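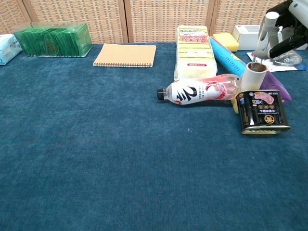 The Pladwood table cover is a cut-to-size felt cloth for large work tables, packing benches and craft surfaces. It is supplied as a single flat piece with no hem, no backing and no printed pattern. The felt is a needle-punched polyester with a short raised fiber on the working face, and the underside is pressed smooth so that the cloth sits flat on varnished or laminated tops. The color in current production is Teal 12, a dark teal-blue with a slightly mottled surface. Small light specks show against the dark ground and are normal for this shade. Goods can be stood along the back of the table, as with the paper roll, the drink bottle lying on its side and the black tin with the gold rim, which leaves the front of the cloth clear as a work area.

Category: Workroom > Table Covers > Felt

Material and construction

The fiber is solution-dyed, so the color runs through the full thickness of the cloth and a cut edge shows the same shade as the face. Edges are knife-cut and do not fray. Cloth thickness is 3 mm. The cover can be trimmed at home with fabric shears or a rotary cutter and a steel rule. Mark the cut line on the underside with tailor's chalk. Ballpoint ink does not come out of this felt.

Width is 1,300 mm on all pieces. Length is cut to order. Tables deeper than the stock width need two pieces laid edge to edge. Joining tape is sold separately under the Dolan name and is applied to the underside only.

Fitting

Unroll the cloth and leave it flat overnight before trimming. Fold lines from shipping will relax under their own weight in most rooms. A cool iron through a cotton cloth may be used on stubborn creases. Do not use steam. The cover is held by its own weight and by whatever is placed on it. For tables that are bumped often, fit Trisard edge clips along the two short sides. The clips accept tops up to 79 mm thick, including the felt.

Use

The felt damps noise from cans, jars and bottles and protects the tabletop from scuffing. Smooth-based packages slide less than they do on a bare top. Fine crumbs and thread will catch in the raised fiber, and a lint roller clears them faster than a brush. The cover is not waterproof. Liquid left standing will pass through to the table, so blot spills at once and lift the cloth to dry the surface underneath. It is not rated for hot pans, soldering or direct food preparation.

Cleaning

Vacuum with the upholstery head, working in one direction. Spot clean with a damp sponge and mild soap. Do not machine wash or tumble dry. Dry flat, away from direct heat. Light pilling in the first weeks of use can be removed with a fabric shaver on its highest setting.

Ordering

Sold by Prilance in Teal 12 only. State the finished length in millimeters and allow extra if an overhang is wanted. Cut pieces are not returnable unless the length supplied differs from the length ordered.

Comments

Does the dye rub off on paper? I lay out kraft notebooks and white card and can't have marks on them.

Had mine since May, no rub-off on white card so far. It does pick up cat hair like nothing else.

The clips are fine but they stand a little proud of the top. I moved mine to the back corners.

Please make this in a light gray. Dark teal shows every bit of lint under my lamp.

Ordered on a Tuesday, length was right, one corner slightly out of square. Trimmed it myself.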